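Unit 13, Lostden Residential Block, July. Ojārs Org logged the fault at 5 in the morning: cycle complete, drum stationary, one item unaccounted for.

He had loaded the red one himself. The tenancy manual, clause 1034, required that all garments be weighed before washing and after. The difference was to be entered in grams under Losses. For six winters the entry had been zero.

He ran his thumb along the lower fold of the gasket, where coins and grit collected. It held a button — grey, four-holed, from no shirt he owned.

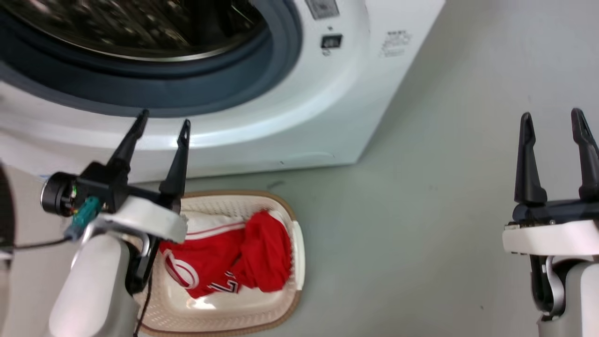 He entered the button under Gains. The form had no such column, so he ruled one in with a pencil and initialled it.

At noon the Rultaritz office telephoned. A woman asked what colour the thread had been.

"There was no thread," said Ojārs.

She read him a case number, 1587, and told him to leave the door open overnight.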